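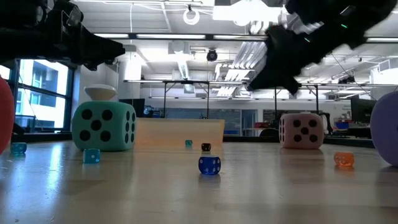

Regeln erklären ist eine Arbeit, die man beim Spieleabend meistens an denjenigen vergibt, dem das Spiel gehört. Bei uns bin das seit Jahren ich. Ich mache es inzwischen passabel, habe es aber lange schlecht gemacht, und weil mich neulich jemand gefragt hat, wie ich dabei vorgehe, schreibe ich es einmal auf. Angefangen hat es mit einer Frage, die fast immer kommt, wenn Würfel im Spiel sind: ob es egal ist, wo welche Zahl sitzt. Bei einem normalen Würfel ergeben gegenüberliegende Seiten sieben. An dem großen mintgrünen links auf dem Tisch lässt sich das gut zeigen: vorn die Fünf, rechts daneben die Sechs, also gehört nach hinten die Zwei und nach links die Eins. Das dauert zehn Sekunden, und man hat schon etwas gelernt, das man für kein Spiel braucht. So waren meine Erklärungen früher komplett. Ich habe alles erzählt, was ich wusste, in der Reihenfolge, in der es mir einfiel.

Das Spiel, an dem ich das gemerkt habe, heißt Flirik. Es ist ein Handelsspiel für zwei bis vier Personen, auf der Schachtel stehen 90 Minuten, und die Anleitung ist ein Heft mit kleiner Schrift und vielen Verweisen. Man fährt mit Schiffen zwischen Häfen hin und her, kauft Waren, die keiner haben will, und hofft, dass sie im nächsten Hafen jemand haben will. Der größte Hafen heißt Stonholm, dort laufen am Ende alle zusammen. Ich mag es sehr. Beim ersten Mal habe ich fast eine Stunde lang erklärt. Meine Schwester hat danach gefragt, was man eigentlich tun muss, um zu gewinnen. Das hatte ich vergessen.

Seitdem fange ich mit dem Ziel an. Ein Satz: Wer am Ende am meisten Geld hat, gewinnt. Dann, wann das Ende ist. Bei Flirik ist Schluss, wenn der Stapel mit den Frachtkarten leer ist. Mit diesen beiden Angaben können die Leute alles einordnen, was danach kommt. Wenn ich sage, dass man ein Schiff verkaufen darf, verstehen sie, warum man das vielleicht möchte. Ohne das Ziel ist es nur eine Erlaubnis unter vielen, und Erlaubnisse merkt sich kein Mensch.

Als Zweites kommt der Zug. Was mache ich, wenn ich dran bin? In den meisten Anleitungen steht das weit hinten, nach dem Material, dem Aufbau, den Symbolen und den Sonderkarten. Ich ziehe es nach vorn und spiele einen Zug vor, mit den richtigen Teilen, offen auf dem Tisch. Würfeln, ziehen, kaufen oder verkaufen, weitergeben. Dann noch einen Zug, diesmal einen, bei dem etwas schiefgeht. Das Schiefgehen ist wichtig. Viele Spiele bestehen zum großen Teil daraus, dass man nicht das bekommt, was man wollte, und wer das beim Erklären nicht gesehen hat, hält den ersten schlechten Wurf für einen Fehler.

Den Aufbau erkläre ich überhaupt nicht mehr. Ich baue auf, bevor die anderen am Tisch sitzen, oder während sie noch in der Küche stehen. Es hat keinen Wert, acht Minuten lang zuzusehen, wie jemand Kärtchen sortiert und dabei sagt, dass er jetzt Kärtchen sortiert. Einige sehen das anders. Mein Schwager baut gern mit auf und liest dabei das Material von der Liste vor. Er findet, man lernt die Teile so kennen. Ich lasse ihn, wenn er früh genug da ist.

Schwierig sind die Ausnahmen. Jedes Spiel hat sie, und in jeder Runde sitzt jemand, der sich beschwert, wenn er eine davon erst erfährt, nachdem sie ihn getroffen hat. Ich kann das verstehen. Auf der anderen Seite kann man nicht alle Ausnahmen vorher erzählen, sonst ist man wieder bei der Stunde. Ich habe mir angewöhnt zu unterscheiden, ob eine Ausnahme jemandem schaden kann, der sie nicht kennt. Dass in Flirik bei Sturm die halbe Ladung verloren geht, muss man vorher wissen. Wer das nicht weiß, lädt das Schiff voll und ist nach dem dritten Zug pleite. Dass man im Hafen Bristhorpe zwei Karten ziehen darf und sich eine aussucht, kann ich erwähnen, wenn jemand dort anlegt. Dann freut er sich.

Die Sturmregel haben wir übrigens lange falsch gespielt. Ich hatte verstanden, dass man die halbe Ladung abgibt und aufrundet. Man rundet ab. Bei drei Kisten macht das eine Kiste aus, und bei drei Kisten ist eine Kiste viel. Gemerkt hat es Narendra Chaturvedi, ein Kollege meiner Frau, der zum ersten Mal mitspielte und still im Heft blätterte, während wir anderen uns um Salz stritten. Er hat gewartet, bis die Partie vorbei war, und es dann erst gesagt. Ich fand das anständig. Meine Schwester fand, er hätte es sofort sagen müssen, sie hatte in der Runde zweimal Sturm gehabt. Darüber haben wir länger geredet als über die Partie.

Die Frage ist ja, was man macht, wenn mitten im Spiel ein Regelfehler auffällt. Wir haben dafür keine feste Abmachung. Meistens spielen wir die angefangene Runde so zu Ende und ab der nächsten richtig. Rückabwickeln haben wir einmal versucht, es war furchtbar. Keiner wusste mehr, wer welche Ware vor zwei Runden wo gehabt hatte, und am Ende haben wir die Karten zusammengeschoben und Brot gegessen.

Noch etwas zu den Leuten, die zuhören. Ich habe früher immer in die Runde gefragt, ob alles klar ist. Darauf nicken alle. Es ist eine Frage, auf die man nicken muss, sonst hält man den Abend auf. Jetzt frage ich lieber etwas Bestimmtes: Was würdest du mit dieser Karte machen? Das klingt ein bisschen nach Schule, und bei manchen lasse ich es deshalb weg. Bei meiner Mutter zum Beispiel. Sie will gar nicht alles verstehen, bevor es losgeht, sie will anfangen und unterwegs fragen. Sie gewinnt damit ziemlich oft, was meinen Schwager ärgert, der vorher das ganze Heft liest.

Man sollte auch wissen, wann man selbst nicht mitspielen sollte. Wenn drei Neue am Tisch sitzen, bin ich die ganze Zeit mit Auskünften beschäftigt, und jede Auskunft ist verdächtig, sobald ich selber etwas davon habe. Soll ich nach Stonholm fahren? Wenn ich Ja sage und dann dort abkassiere, war es ein schlechter Rat, auch wenn er gut gemeint war. Beim ersten Durchgang mit drei Neuen gebe ich deshalb nur die Bank und schaue zu. Ich dachte, das wäre langweilig, aber ich sehe ganz gern zu. Man merkt dabei, welche Regel beim Erklären nicht angekommen ist - meistens die, die ich selbst am selbstverständlichsten finde.

Erklärvideos habe ich eine Zeit lang vorher herumgeschickt. Die Idee war, dass alle schon vorbereitet kommen. Einer hatte es gesehen, eine halb, die anderen gar nicht, und dann muss man doch von vorn anfangen, und derjenige, der es gesehen hat, verbessert einen. Ich mache das nicht mehr. Für mich selbst schaue ich sie weiterhin, aber erst nach dem Heft. Wer nur das Video kennt, spielt auch die Fehler aus dem Video mit.

Eine Kurzübersicht hilft dagegen immer. Ein Blatt pro Person, der Ablauf eines Zuges, die Preise, die Sturmregel mit dem Wort »abrunden« in Großbuchstaben. Ich schreibe sie mit der Hand und lege sie in die Schachtel. Bei manchen Spielen ist so etwas dabei, dann stehen aber oft nur Symbole darauf, und die Erklärung der Symbole steht im Heft. Meine Blätter sind nicht schön. Auf dem einen ist ein Rotweinrand, auf dem anderen hat mein Neffe ein Schiff gemalt, das sofort sinken würde.

Was ich noch nicht gelöst habe, sind Leute, die beim Erklären schon über Taktik reden wollen. Wir haben einen in der Runde, den alle nur Jurčo nennen, der fragt nach jedem zweiten Satz, ob es dann nicht am besten wäre, immer nur Salz zu kaufen. Manchmal hat er recht. Aber die anderen wissen zu dem Zeitpunkt noch nicht einmal, dass es Salz gibt. Ich sage dann, dass wir das gleich sehen werden, und er schreibt es sich auf. Er hat tatsächlich einen Zettel dafür. Gegen den Zettel ist nichts einzuwenden, nur liest er ihn am Ende der Erklärung vor, und dann sind wir doch bei vierzig Minuten.

Für das nächste Treffen habe ich mir vorgenommen, Flirik einmal von meiner Schwester erklären zu lassen. Sie kennt es gut genug und ist kürzer angebunden als ich. Ich werde versuchen, nicht dazwischenzureden, und wenn sie das Aufrunden durcheinanderbringt, sage ich es sofort. Sie hat zugesagt, will aber vorher das Heft mitnehmen, und ich muss es noch suchen, in der Schachtel liegt es nämlich nicht.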